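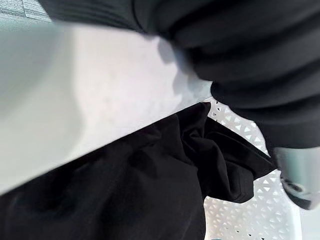
Photo : Elsa Harju

Ticket ouvert par Elsa Harju, atelier Sarnach
Objet : la machine Nokum saute des points sur le jersey
Statut : résolu

Bonjour à tous ! Je rouvre le sujet parce que j'en ai marre de découdre. Je couds des cols et des écharpes en tissu noir, et depuis janvier ma Nokum me saute des points dès que j'attaque une maille extensible (sur le coton, rien à dire, elle file droit).

Déjà essayé avant de vous écrire :
- renfilage complet, en haut et en bas
- nettoyage de la canette, il y avait de quoi rembourrer un coussin
- tension baissée d'un cran, puis de deux
- autre bobine, même marque

Résultat : toujours un trou tous les 15 points environ, et le fil qui fait des boucles dessous. En noir sur noir, je ne vous raconte pas le bonheur pour les retrouver !

Réponse d'Ilari Vainio, support Nokum
Quelle aiguille utilisez-vous, et quelle pression au pied ?

Elsa Harju
Une universelle de 90, et la pression... euh, je ne savais pas que ça se réglait. Je viens de trouver la molette derrière le capot, elle était à fond.

Ilari Vainio
Passez en aiguille stretch 75, desserrez la molette à mi-course et refaites un essai sur une chute, en double épaisseur.

Elsa Harju
Bon, alors j'ai fait les choses dans l'ordre. Aiguille seule : nettement mieux, encore deux ou trois ratés sur les surépaisseurs. Aiguille et molette : plus un seul point sauté sur une longueur de 25 cm, j'ai recommencé trois fois pour être sûre. Par contre ça gondole un peu au bord, c'est normal ?

Ilari Vainio
Oui, si vous tirez sur le tissu. Laissez les griffes l'entraîner et allongez le point à 3.

Elsa Harju
Je tirais, évidemment. Avec le point à 3 c'est plat, je reprends ma commande pour Trakirmont ce soir. Vous pouvez fermer, et merci pour la patience ! Il me reste juste à racheter des 75, je n'en avais qu'une dans la boîte.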